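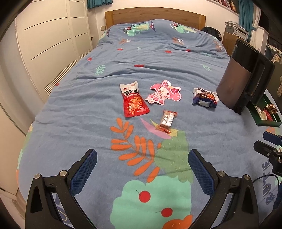 Blue duvet, orange fronds.

Nedura: words for the small meal between meals

Nedura is a word list. It has 820 entries, each one a word or short phrase that a person uses for food eaten when it isn't time to eat. Elevenses is in there. So is "a little something," and so is "research," which a contributor in Rarnow swears her whole family says on the way to the fridge.

The list began as an argument between Blair Carnegie and Veronika Tanner over whether "piece" can mean something without bread in it. The argument is still open (see Known problems).

What's in the download

entries.csv – one row per word, UTF-8, comma separated. Some of the definitions contain commas too, so please use a real CSV reader and spare us the email.
people.csv – one row per contributor, 125 in all, with age band and the place they learned to talk. No names.
notes.txt – everything that didn't fit in a column. This is the good one.

Columns in entries.csv

word: as the contributor spelled it. We don't correct spelling, partly on principle and partly because Veronika and Blair can't agree on that either.
lang: language or dialect, in the contributor's own terms. One row says "my grandmother."
time: when the thing is eaten. Free text. "4 p.m." and "after the first lie-down" are both valid values.
sweet: yes, no, or depends. Depends is the most common value and we regret offering it.
hot_drink: whether the word implies tea, coffee or the like. Blank means nobody asked, which was our fault.
person_id: links to people.csv.
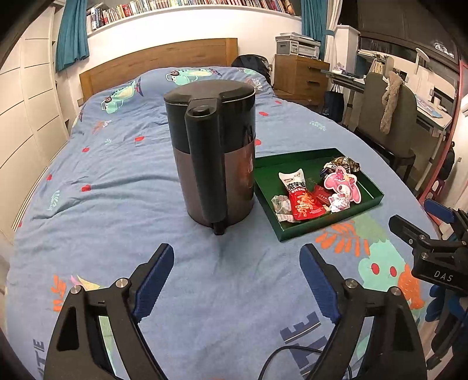
The hot_drink column was added halfway through, after Notburga Haslinger pointed out that half the Alpine words on the list mean the coffee first and the cake as an afterthought. She was right, and she has been gracious about it for almost a month. Older rows were filled in by going back to contributors, where they still answered.

How it was collected

Fraser Matheson ran the paper forms at the Dollthorpe library and the online form from his kitchen. People were asked two questions: what do you call it, and who taught you the word? The second question was meant to help trace where words travel. Mostly it produced stories about aunts. These are in notes.txt, lightly trimmed, with permission.

Collection closed in September. We've had forms since then, and they're in a drawer waiting for version 2.

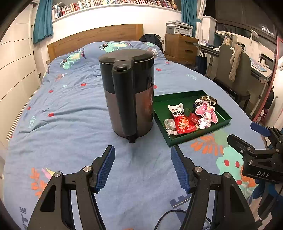 Known problems

Dollthorpe is badly overrepresented. If you plot the list on a map, you've plotted Fraser's bus route.

The word "snack" appears under several spellings, one of them in capitals with an exclamation mark. Merge them or keep them apart, but say which in your write-up.

Damian Kuster's entries from the Wyss valley were taken down by ear over a bad phone line. He has checked them since and says they're "fine for strangers." Treat the vowels with care.

Brand names used as common words were kept when the contributor meant any food of that sort, and dropped when they meant only the one in the packet.

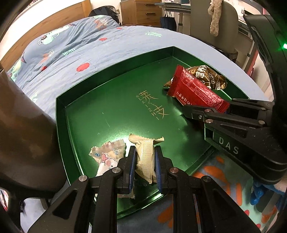 That rule was hard to apply and we applied it unevenly. Rows where we argued have the word "hm" in the last column, which has no header. A header would have meant admitting it was a column.

"Piece" is listed under two entries, one with bread and one without. Please don't write in.

Good uses, and less good ones

Fine: dialect homework, crosswords, naming a café, settling a bet in your own house.

Not so fine: nutrition research. There are no quantities in here, and several contributors were plainly lying about theirs. We'd also ask you not to guess where a person lives from the word they use. People marry, move, and pick things up from coworkers.

License and credit

Free to use, change and share, as long as you credit "the Nedura list" and keep notes.txt with it. Corrections go to Veronika, new words to Fraser. Complaints about the sweet column can go to either; they'll forward them to each other.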